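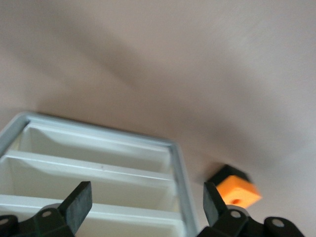 About us

Hi, and welcome to Perkero! I started this little shop in Brollwood because I kept getting the same question from people who run small factories (and from my own family, over dishes): can a robot do this yet? Mostly I had to say "sort of," so now I get to spend my days finding out.

We're a small outfit. We try out two-armed robots on the dull jobs, things like sorting parts, putting stuff away in drawers, folding towels. Each job gets 100 tries, and we write down every one, even the embarrassing ones. Towels are still at 24 good folds, if you're wondering. I'm weirdly fond of that number!

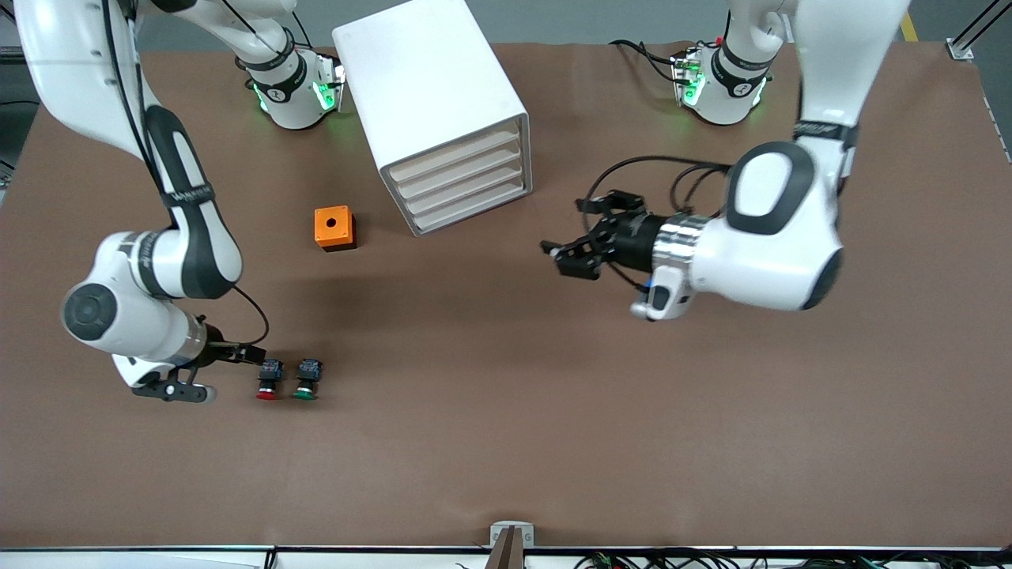
Small parts are where I think the shop floor will get real help first. Our customer Nyarko asked us about control boxes, the kind of job a person does half asleep, and I said sure, how hard can it be? Well. A red button and a green one lying on their sides are easy for you and me, but an arm has to grab each one, turn it the right way and find the round hole in a little orange block. I still love watching it try.

So, can machines do your chores yet? Some of them, slowly, with a person close by. If you have a job you'd like us to try, write to us or stop in. Coffee's on from 9 and we're always up for a weird one.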